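Plirnari Rooms: notes on tidying, rugs and wastebaskets

README, last touched Dec 28, 2018

What is in here

Plirnari Rooms is a collection of 2,778 short written notes about tidying ordinary rooms. Each note covers one small job from start to finish: emptying a wastebasket, shaking out a throw, getting the crumbs from under a dining chair, putting the books back the way they were before the guests came. Some notes have a picture with them and many don't. I love this stuff and I have tried to write it down the way people really do it, with the detours left in.

The notes started as a shared text file between me and Annelies Oberholzer, who was writing up her own cleaning routine room by room and wanted somebody to argue with. We argued a lot (mostly over bin liners) and the file got long. By February it was too long to scroll through, so we split it up, gave everything a name, and that was the beginning of the folders you see now.

How the folders are laid out

josov/ – living rooms and sitting rooms. The biggest folder, and the one to open first.
dekier/ – bedrooms, closets, and the top of the dresser where everything lands.
rees/ – kitchens and entryways. Still thin on entryways.

Inside each folder there is one plain text file per note, plus an index file called rooms.txt. Names follow the pattern room, job, number, so living-wastebasket-3.txt is the third note we have on emptying a wastebasket in a living room. Numbers are never reused, even if a note gets deleted.

What a note looks like

Every note has the same fields, in the same order:

room: where the job happens
job: one short phrase, starting with a verb
floor: rug, carpet, tile, boards, or mixed
things: whatever gets picked up, moved or thrown out
steps: free text, as long as it needs to be
remarks: anything the writer wanted to add

The remarks field is my favorite part of the whole collection! People tell you which chair is heavy, which drawer sticks, and which corner of the rug curls up in winter. Please read a few before you do anything with the data.

A word on floors

We added the floor field late and I'm so glad we did. The same job is quite a different job on a rug. Chair legs drag on a thick pile, crumbs sink in, and on a rug with a busy pattern it takes a good slow look to spot a dropped button or a paper clip. Flowered rugs come up again and again in the josov folder, and I have a soft spot for them – a big bold bloom on a cream background makes a room feel lived in straight away.

If a rug covers only part of the room, write "mixed" and say in the remarks which part the job was on.

Wastebaskets and liners

This is the section that gets the most mail, so I have made it longer.

Use "wastebasket" for the small open kind that lives beside a chair or a desk. Use "trash can" for anything with a lid or a pedal. If there is a bag in it, put "liner" under things, and give the color if you know it.
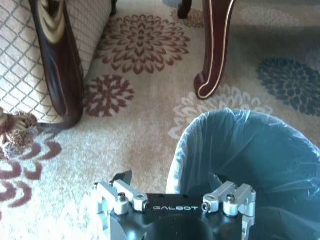 Annelies folds her liner over the rim all the way around and then presses it flat with the side of her hand. I used to just drop mine in and hope, and the bag slid down the first time anything heavy went in. Both methods are in the notes, and both are fine to send us. What we do ask is that you say whether the old liner comes out first or the trash gets tipped into a bigger bag and the liner stays put. Those are logged as 2 separate jobs, "change liner" and "tip out."

Known gaps

Bathrooms are missing completely. Laundry is spread over dekier and rees and should have its own folder.
The first 1,000 notes have no floor field unless somebody went back and filled it in.
A few of the older notes say "basket" when they mean wastebasket, and a few mean the one with the yarn in it. Check the things field.

Sending in a note

Copy blank.txt, fill in what you can and mail it to Gearóid Noonan at the address in contact.txt. Short is fine. Messy is fine too – I would much sooner have a scruffy note about a real living room than a polished one about nowhere in particular. Rug stories especially welcome.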